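Mergate women hang on to win the Liria Cup

I've covered the Mergate women's golf team for five seasons now, and I don't think I've ever chewed through so many pencils in one afternoon. They won the Liria Cup on 5/8/26 by a single shot, and for most of the back nine I had them finishing second.

Oranuch Thammasiri started the last round four behind and went out in 32. Then she found the water at 12, made double, and I figured that was that. Nope! She birdied 15 and 16, and the putt on 16 had to be 29 feet with a nasty left-to-right slide at the end.

Pruveler had every chance to catch them. Their anchor had a short one on 18 to force a playoff and it caught the lip – you could hear the groan all the way back at the clubhouse. Coach Letay Zeleke told me she'd already sent somebody to warm up the carts for extra holes.

"I was doing math on my glove," she said. "I had it wrong, too."

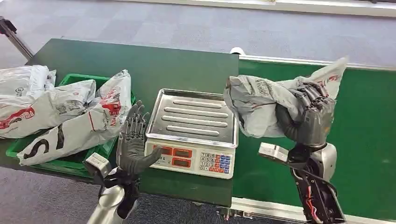
A mailer bag in the right hand, over the green conveyor belt.

Sisay took third, and their freshman had the low round of the day, a 67. Mergate goes to regionals in June, and I'll be walking all 18 with them again – with more pencils this time.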